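Plikum cell, two arms, remote control teaching
Check before the shift and comments
Site: Hondusham, upper hall. Revision for August.

Please fill in this list before the first demonstration. Mark OK, NOT OK or N/A, and write the comment the same hour, not at the end of the day. My own comments from the last inspection stay under each point so the next person can compare.

1. Emergency stop, operator side
OK. Pressed and released two times, both arms lost power each time. The button is easy to reach from the chair.

2. Emergency stop, door side
OK. The label is becoming pale. Order a new one from Brandes together with the spare fuses.

3. Mounting plates and rail
OK. All bolts were tried with the torque key. One bolt on the left plate moved a little before it held, so I put a paint mark on it. If the mark is broken next time, stop and tell the shift lead.

4. Cables along the arms
OK with remark. Move each arm slowly through its full reach by remote control and look at the cable loops. A loop must not be pulled tight when the wrist turns, and it must not touch the wall panels. Replace any cable tie that has a sharp cut end.

5. Small connectors near the base
NOT OK. The leads hang free and a sleeve can catch them. Needs a cover. I wrote this also in the previous list.

6. Grippers
OK. Fingers open and close fully from the hand controller. Cycle counter was at 3000 for the left gripper, which is our limit for changing the finger pads. Pads changed.

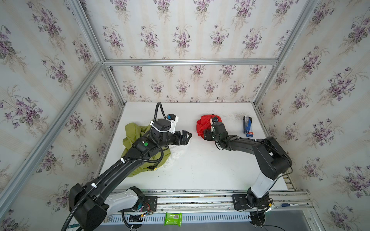
7. Speed limit in teaching mode
OK. Set to 25 percent. The cloth task does not need more, and new operators make large movements with the controller in the first minutes. Do not raise the limit to finish a batch earlier.

8. Following between controller and arm
OK. Delay feels normal. Hold your hand still for a slow count of ten – the arm should also be still. If it drifts, calibrate again before you record.

9. Objects on the table
Remark. Only things that belong to the task should be within reach of the arms. Cloths are soft and forgive a bad grip, but a hard object can be pushed into the wall panel or fall on the rail.

10. Things on the rail and the cable tray
NOT OK. Pens and food packets must go to the shelf outside. I know it is a small thing, but please do it every time.

11. Table surface
Remark. Wipe with a dry cloth before recording and pay attention to the right edge. Arms in HOLD, power off, during cleaning.

12. Hands inside the enclosure
OK. Cloths are arranged again only after the operator says "hold" and the helper repeats it. For teaching by hand, where the person guides the arm directly, use the separate Direr sheet – this list does not cover it.

13. Operator breaks
Remark. The log shows 410 demonstrations since the last inspection and two breaks were not written down. A tired operator squeezes the controller too hard.

Result: cell may be used, with points 5 and 10 open. Point 5 must be closed before the next inspection.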